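Unit 8: What the quote leaves out

Bring your marked-up copy of the Jander quote to class. If you haven't marked it up yet, do that before you read these notes, because they will spoil it.

## Where we left off

Last unit covered payback periods. You saw how a two-year payback turns into five once the arm sits idle every other morning while somebody re-teaches a position. A few of you wrote that the vendor "should have disclosed this." Maybe so. The vendor is selling an arm. You are the one buying a working station, and the gap between those two things is your budget problem.

## The quote, line by line

The case is a small teaching lab that wants one tabletop arm to handle tube racks and small parts. Three suppliers answered the request.

| Supplier | What is priced | What is not |
|---|---|---|
| Jander | Arm, controller, standard gripper | Fingers, camera, mounting, training |
| Brirnitz | Arm, gripper, wrist camera | Camera software after the first year |
| Oravec | "Complete cell" | See the footnote on page 2 of the quote |

Read the Oravec footnote twice. "Complete" covers everything bolted to their base plate. It doesn't cover the table the base plate goes on, the power drop, or any object the arm is supposed to pick up.

Jander looks cheapest, and the class usually picks it. Now add the small lines:

- Replacement finger set: $880. You will want a second set on the shelf. Lead time isn't stated anywhere in the quote, so ask for it in writing.
- Camera bracket and cable: $926. The bracket fits one camera model.
- On-site training: $3,000, travel extra.

None of these is outrageous. All of them arrive after the purchase order is signed, when your bargaining position is gone.

## The word "flexible"

Every brochure in the packet says the gripper handles "a wide range of objects." Ask which ones. Then ask who tested them, on what surface, in what light, and how many attempts were thrown out before the video was made.

The Brirnitz data sheet gives a success rate with no object list beside it. Treat a number like that as decoration. A rate measured on one kind of block in one kind of tray tells you very little about a clear tube, a soft toy, or anything thin and lying flat.

Clear plastic deserves its own line in your plan. Cameras have a hard time with it, and the extra lighting or better sensor that fixes the problem is almost never in the base price. If your work includes tubes, cups or dishes, put clear items in the acceptance test and name them one by one.

## Writing the acceptance test

Your test plan goes in the purchase order as an attachment. A promise made over the phone won't help you in August when the support person has changed. At minimum:

1. List the objects by name and size. Use your own, from your own drawers.
2. State the surface and the lighting. "Normal lab conditions" means whatever the installer wants it to mean.
3. Say how items are laid out. Neat rows and a cluttered table are two different tests, and you should ask for both.
4. Say how many tries count, and what a failed try is. Does a dropped item count if the arm picks it up again? Decide now.
5. Hold back part of the payment until the test passes on your site.

Expect pushback on number 5. Ginent, which resells for two of the three suppliers, has standard terms asking for full payment on delivery. Standard terms can be changed. Ask.

## Budget lines students forget

- Consumables and test objects. Cheap, but somebody has to buy them and keep them stocked.
- Staff hours to reset the table between runs. On a small station this can be the largest cost of the first year, and no supplier will mention it.
- Bench space. The arm's reach is given in the quote; the room needed to walk behind it isn't.
- Software renewals after year one.
- Disposal or trade-in. Get the figure, even if it's zero.

Look over the two tabletop setups before you draft your object list.

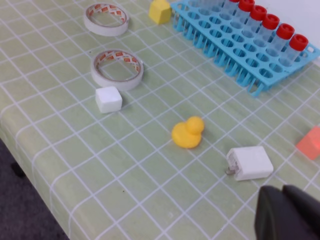
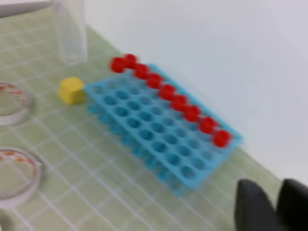
*Figs. 8.1 and 8.2. Small objects and a blue test tube rack within view of the gripper. Red-capped tubes in the first, red blocks in the second.*

## For next time

Draft a one-page acceptance test for a station like the one in the figures. Price the whole thing with the Jander quote, then again with Brirnitz, and show every line you had to add yourself. If your two totals come out close, say which one you trust less and why. Leave the brochure language out of it. I will cross out "seamless" wherever I find it.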